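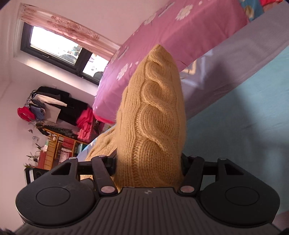 Wool bench notebook: swatches, soaking and the great gauge mystery

OK, so I finally got to the cable swatches I've been promising since March. The question on the bench was simple enough: how much does a cable panel spread when you soak it and pin it out, and does it stay spread once the pins are gone? I always guess at this when I write up sizes and I am tired of guessing (and of ripping out yokes).

Yarn is the Majali worsted, the undyed one, plus the leftover Prurodska stuff from the bottom drawer. The Prurodska feels crisper in the hand and has less bounce. I knit 2 swatches from each, same needles, same chart, rope cable with plain columns between. Cast on loosely, no fancy edge. I did forget the garter border on the first Majali one, so its sides curl like mad and it's a pain to measure. Leaving it in anyway.

Ruler note for whoever uses the bench after me: please use the metal one. The cloth tape has stretched and I lost a good chunk of the morning to it before I caught on!
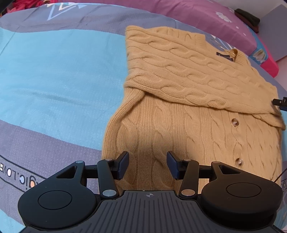

Pultova wool bench, 12/11/2021

Soak was 20 minutes in cool water, a squirt of the plain wool wash, no wringing. I rolled everything in a towel and stood on it, which is my favorite part of the whole job. Then flat on the foam mats. One from each yarn got pinned out hard, and the other just got patted into shape and left alone.

Things I noticed while they were still damp:

The Majali goes limp as a noodle. You could pull it to almost any width you wanted and it would sit there and let you. Row height is a lot less willing to move.

The Prurodska fights back. I had to put in extra pins along the sides to stop it scalloping between them.

Cable crossings hardly change at all. All the give is in the purl gutters, so if you pin hard you end up with wide valleys and the same old ropes. It looks flatter and a bit sad. I like my cables fat and squashed together, mustard or oatmeal colored, the kind of sweater that holds you up when you're tired, and hard pinning takes that right out.

Dry the next day. Took the pins out before coffee and wrote down the widths, then hung all of them from clips with a little weight on the bottom edge and left them for 9 days. I know hanging isn't how anybody should store a cable knit (fold it, always fold it!) but I wanted something mean enough to show a difference.

After hanging, the pinned Majali had crept back in at the sides and grown in length, so the gauge I took straight off the mat was no use at all. The patted one grew too but kept its shape better. Both Prurodska swatches stayed close to where they were. The pinned one still has faint points where the extra pins were, and steam didn't shift them.

So for the Hustamside pattern I'm going with patted swatches only, and measuring after the hang. That means going back over the sleeve numbers, because the current ones came off a pinned swatch and the upper arm is going to come out snug. I've put a pencil question mark next to the cuff as well. Ribbing wasn't part of this test and I'd rather knit a real cuff than fudge it.
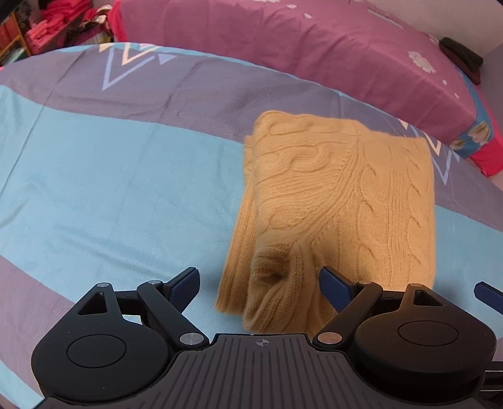 Somebody over at Hustamside read the draft of this and wrote back that a swatch that small can't tell me much about hanging, and that I should be weighing down a whole sleeve, since the yarn near the shoulder carries everything underneath it. Fair point. They also asked if I'd tried the soak with warmer water. I haven't, the tap in the back room takes forever, but I'll boil a kettle and mix some.

Still to do: knit the sleeve in Majali, then a cuff on the smaller needles. Find the missing T-pins. Order more wool wash, we're down to the last inch of the bottle. The swatches are in the flat box under the bench with paper tags on, and the curly one is on top.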